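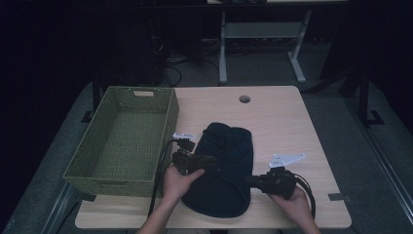 Urkosside Neighbors Help Board
Household > Laundry and clothes

Black clothes going gray, and one shirt in particular

Posted by guthrie_st_renter, Sat 29 February

I own mostly black clothes, a decision I made so I'd never have to think about clothes. Now I think about them constantly. After 8 washes the newest things look like they came out of a fireplace, and the shirts with white prints are cracking as well. I use the machines in the basement of my building, warm cycle, regular powder, then the dryer until it stops on its own. Is there a product for this, or do I just accept gray as my color?

3 replies

bodeck_upstairs

Cold water, inside out, liquid detergent, and less of it than the cap says. Powder doesn't always dissolve in a short wash, and some of your gray may be powder sitting in the fabric. Run one load with an extra rinse and no soap at all and see if things get darker. If they do, congratulations, you've been wearing detergent.

The rest is wear. Tumbling roughs up the surface of cotton and it stops looking black even with plenty of dye left in it. Take things out while they're slightly damp and hang them up. I have shirts from before I moved to Bodeck that still pass at a funeral.

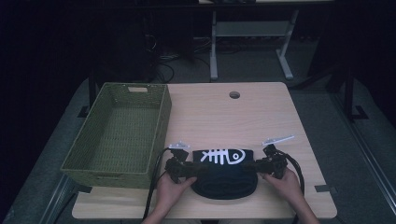

Photo: Vikik / Urkosside Neighbors

For the prints, keep the iron off the design, or turn the shirt inside out and put a cloth under it. Cracks that are already there won't close up. Fold the thing and call it vintage.

mothball745

vinegar

linttrap1383

Vinegar in the rinse is fine for residue but it won't put dye back, and please don't let it anywhere near bleach. If a shirt has truly faded you can redye it, but check the label first. Cotton takes the ordinary stuff and polyester mostly ignores it. The stitching is often polyester even when the shirt isn't, so you may end up with a black shirt and gray seams. I did 2 of mine last July and everyone assumed it was on purpose. The sink is still recovering.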